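The club trusted me with the arm for one whole afternoon, and I'd like the record to show that I said I wasn't ready.

We call it Burus. There are eight of us in robotics club at Amegashie High, and the Cinora Cup was in May, and everybody else already had a job. Mine had been writing the sign-up emails. Then our grabbing person moved away, and suddenly I was it - me, the one who once glued my sleeve to a gearbox.

The way the Cup works is you get a table full of stuff and you don't find out which piece you have to move until the judge reads it off a card. So for practice we dug through the supply closet and the art room and my own garage, and dumped whatever we found on the checkered cloth. I'd written 32 little routines by then. Most of them were called things like "grab_final_REAL" and I couldn't have told you which one was good.
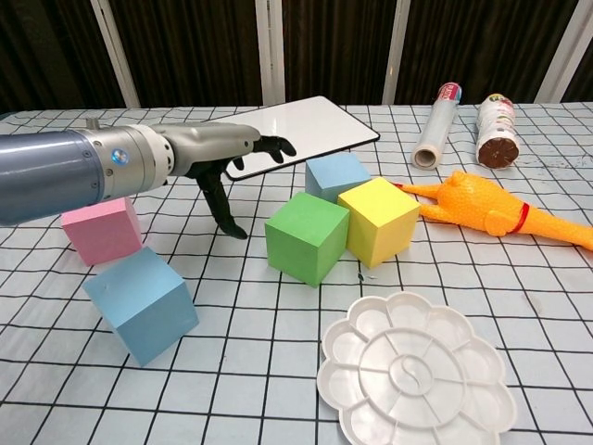
Burus, the cubes, and my opponent, the chicken.

I'd figured the chicken would be the hard one. It's rubber and bumpy and has legs that go on forever, and I'd had a dream about it that week (I was the chicken, don't ask). The cubes were foam. Anyone can pick up foam! I told the whole club that, out loud, and then drew the green cube from the hat on my first turn.

Burus came down over the table very slowly, like my grandmother choosing a melon. The thumb went left of where I wanted. I fixed it. It went left again. I changed one number from 500 to 811, which I'd love to say was math, and the hand swung over and closed on the yellow cube with total confidence.

"Wrong one," said our captain.

"It's next to the right one," I said.

She wrote something on her clipboard. It took nearly 82 tries to get the green one, and by then the Plulari kids next door had gone home and somebody was stacking chairs. When it finally came up off the cloth I yelled so loud that our coach ran in from the parking lot.

Then I reached into the hat for my next turn, and of course it was the chicken.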